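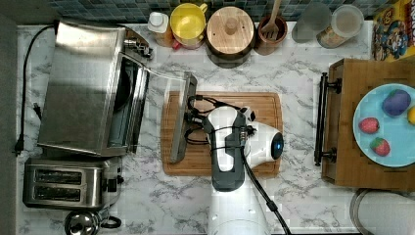

Carry-on backpack or small wheelie for short work trips?

Wandton Travel Forum > Luggage and Bags > General

mallee_mick
I fly interstate for work, usually two nights away, and my old wheelie has cracked at the corner where the handle goes in. I'm looking at replacing it with the Jolell 38 litre backpack. Has anyone used one for a while? I carry a laptop, a change of clothes, one pair of shoes and a toiletries bag. I don't check anything in if I can help it.

Budget is flexible but I'd like it to last longer than the wheelie did.

tarpandtwine
I've had the Jolell for 3 years. The fabric is fine and the zips are fine. The laptop sleeve is against your back, which I like, but if you pack the main section first you can't get the laptop in without a fight. Put the laptop in first and then pack.

The hip belt is useless on a bag that size. I cut mine off.

gatelounge
Wheels every time for work. You turn up with a creased shirt and a sweaty back otherwise. I use the Hetness cabin case, the soft one with the front pocket. It fits in the overhead lockers on everything except the little turboprops, and on those they take it off you at the steps and hand it back at the other end.

tarpandtwine
The shirt creases in a wheelie too if you fold it badly. I roll mine and hang it in the bathroom while I shower.

gatelounge
Rolling has never worked for me with a cotton business shirt. Knitwear, sure.

kilo_seven
Before you buy anything, weigh it empty. My soft wheelie uses up a fair chunk of the cabin allowance before I've put a sock in it. If your airline is strict at the gate, that matters more than litres. The backpacks are nearly always lighter.

mallee_mick
Thanks all. They have been weighing bags on my usual route, so that is a point for the backpack. How does it stand up on its own? I hate a bag that falls over when you let go of it.

tarpandtwine
It falls over. Lean it on something.

brolga22
I'd look at the Kassab duffle with the backpack straps before deciding. It opens right up like a suitcase, so you aren't digging down from the top. It has 2 end pockets and one of them takes shoes. The straps tuck away if you want to carry it by the handles into a meeting. Mine has done 6 trips this year with no loose stitching.

gatelounge
I had the Kassab and returned it. The strap buckles dug into my ribs and there's no padding for a laptop. Fine for a weekend at the beach, wrong bag for work.

brolga22
I use a separate laptop sleeve so the padding doesn't bother me. Can't say I've noticed the buckles but I'm fairly tall.

kilo_seven
Has anyone had luck with Jolell on warranty? The colour on mine has faded badly along the top and they told me that's wear and tear.

tarpandtwine
They replaced a zip pull for me and paid the postage. Never tried them on fading. I'd expect a no.

mallee_mick
I tried on the Jolell and the Kassab in the shop at lunch. The Jolell sat better with weight in it, and the Kassab was easier to pack. I've ordered the Jolell in grey. If the laptop sleeve annoys me I'll send it back inside the return period and try the duffle.

gatelounge
Keep the receipt. And don't throw out the wheelie yet, a luggage repairer can sometimes fit a new corner.

mallee_mick
Will do. It's in the garage.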